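Stirnance Bench Arm: Frequently Asked Questions
Applies to the shared workshop build, revision 4

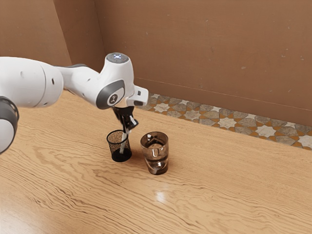

Stir task in simulation: stick held in the left cup, glass tumbler to the right.

General

What is Stirnance?
Stirnance is a control and task package for a single bench-mounted arm with a two-finger gripper. It was written at the Sindthorpe shared workshop and covers small tabletop jobs: stirring, moving cups, and handing over light tools. The simulator and the hardware driver use the same task files.

Who is the build for?
Members of a shared workshop, or anyone with a solid bench at home and some experience with a command line. You should be comfortable wiring a relay and reading a log file. No machining is required apart from drilling the base plate.

Do I need the arm before I can start?
No. The full task set runs in simulation. We recommend completing the stir task there before ordering a base plate, as the reach figures from the simulator will tell you where the plate has to go on your bench.

Which arms are supported?
Any six- or seven-joint arm with a position interface and a published joint model. The arm description file must include the joint limits. Arms that accept only recorded waypoints will not work.

Simulation

Why does the stir task use two cups?
The mesh cup holds loose granules and the tumbler holds liquid. The two materials load the stick differently, and a controller tuned on one will usually behave badly in the other. The glass also gives the planner an obstacle close to the working cup. Spacing between the cups is set in the scene file and can be changed.

Can I remove the tumbler?
Yes. Set its entry to inactive in the scene file. Do not delete the entry, or the task script will stop at the object check.

The stick passes through the side of the cup. What is wrong?
The physics step is too long for a thin object. Set the step to 2 milliseconds and run again. If the problem remains, check that the cup is using its hollow collision shape. The importer replaces hollow shapes with solid ones when the Casex option is left at its default.

What is Casex?
Casex is our file converter. It takes a CAD export and writes the visual and collision shapes separately. It is included in the download.

My granules leave the cup when the run starts.
They are being created in overlap. Raise the fill height slightly and allow the granules to settle before the arm moves. The standard file creates 2371 granules, and a slower computer may need several minutes to settle them. Save the settled state and load it for later runs.

Does the liquid behave like real liquid?
Only in a limited way. It applies drag to anything below the surface and is drawn with a tint. It does not splash or spill. Do not use simulated results to judge how full a real glass can be.

Can I change the table and floor?
Yes. Textures are in the scene folder and have no effect on the physics. Table friction is a separate value.

Hardware

How should the arm be mounted?
Bolt the base plate through the bench top with large washers underneath. Clamps are acceptable for a first power-up at reduced speed and for nothing else. Check bolt torque again after the first week of use.

How much bench space is needed?
Keep the full reach of the arm clear while the drives are enabled. At Sindthorpe the zone is marked with yellow tape, and the emergency stop is fixed outside it.

What grip force should I use for a stirring stick?
Start at the lowest setting that holds the stick against a light pull by hand. Thin sticks bend or rotate in the fingers before they slip. A strip of silicone tape on each finger reduces rotation. Replace it when it becomes shiny.

Why does the stick hit the rim on the way in?
The tool length is probably wrong. Measure from the fingertip to the lower end of the stick and enter the value in the tool file. Repeat whenever the stick is regripped. An error of a few millimeters is enough to miss a small cup.

Can I stir hot drinks?
Not with this build. The arm and gripper are not sealed, and the task files contain no check for temperature or spills. Use dry material or cold water.

How long does a full calibration take?
Around 15 minutes with the Ansari calibration board, including the repeat pass. The board file is in the download and should be printed at full scale on stiff card.

Files and support

Where are the logs?
In the runs folder, one directory per run. Each contains the joint log, the gripper log and a copy of the scene file.

How do I report a fault?
Post to the workshop issue list with the complete run directory attached. State the arm model, the Stirnance revision and whether the fault also occurs in simulation. Reports without a joint log will be returned.

Will revision 3 task files still load?
Yes, with a warning. Gripper force values are read in the old units and must be converted by hand before the file is used on hardware.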